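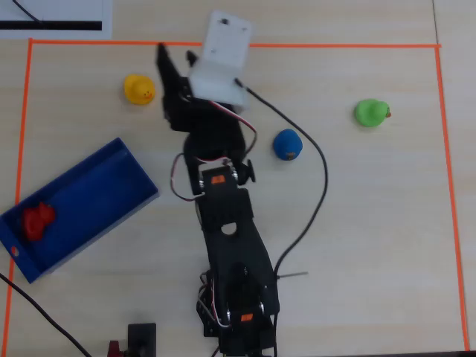 The duck-sorting bench, with the red duck in the tray.

Home | News | Visits | Members | Contact

Visits > Colleges > Pladimley

Pladimley College held its engineering open day on 16 September 2023. Five of us went from the society, mainly to see the student robot arm project, which Gwenllian Pritchard had heard about in May. The arm is in a teaching room on the first floor of the Nasr building, past the machine shop. Signs from the car park were poor and we missed the introductory talk.

The project is run by a second-year group under Khadija Morsy, who teaches control and electronics. The task is simple to state. Four rubber ducks, in yellow, red, green and blue, are placed inside a taped rectangle on a table, and the arm has to pick up a named duck and put it in a blue tray. The arm is a small servo-driven type with brackets in black and a white block at the gripper end. Joint wiring is left exposed, which makes it easy to trace a fault and also easy to snag.

Control is learned from demonstration. A student moves the arm through the task by hand control, joint positions and camera images are logged together, and a model is then trained on the logs. Atif Khokhar, one of the students, took us through the software, which they call Amik. Their current training set is 200 demonstrations. A further seven were recorded and rejected, making 207 in all, and the rejected ones are kept in a separate folder with a note of the fault. Sampling is at 30 frames per second. I asked whether the joint data was filtered before training and was told that it was not.
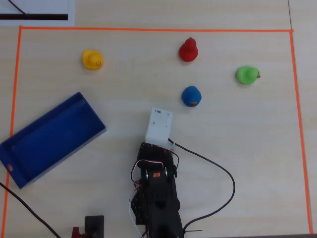
The orange tape sets the limits within which a duck may be placed. It has no function in the software. Atif's group found early on that people resetting the table drifted towards the middle, and the model became weak near the edges, so placements are now read off a printed list. The tray also moves between sets. In the arrangement on the bench it lay at an angle with one corner over the left-hand tape, and this is permitted under the group's rules provided the floor of the tray can be reached.

Siham Fahmy is responsible for testing. A trial counts as a pass if the named duck is released in the tray and no other duck has been knocked over. Her last complete run gave 53 passes from 80 trials. Most failures were at the grasp. The ducks have a narrow head on a wide body, and a small error in height means that the fingers close on the head and slip off. Her view is that the result would improve with a softer fingertip material, and two samples are on order. I would have liked to see the figures split by colour, but this had not been done.

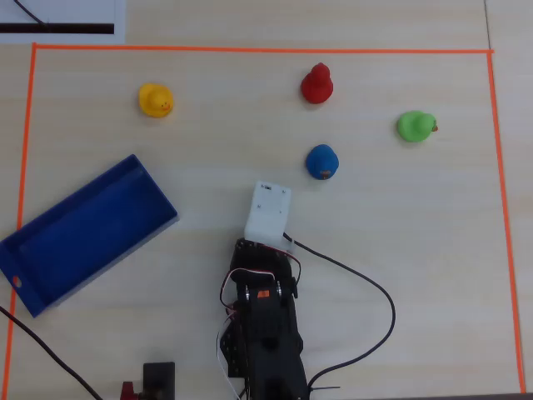

Four ducks inside the tape, tray empty.

Discussion afterwards was mostly about cables. The long black one from the gripper end runs out to the right in a wide loop and back towards the base. Keisha Whitlock, from our side, suggested a lighter cable clipped along the upper link. Khadija said that clips had been tried, and had limited the elbow at full reach. The loop is left as it is for now, and the students avoid putting ducks under it during recording.

The group intends to enter the Vastville student handling contest next year, where the objects are not known beforehand. At present they have trained on ducks only. Khadija expects to start on small boxes once the fingertips have been changed.

We also saw the machine shop (two lathes, one out of use) and the materials lab, which will be reported separately. Tea was in the main hall. Members wanting the test sheet can ask Gwenllian for a copy.

Filed under: Visit reports, Robotics, Student work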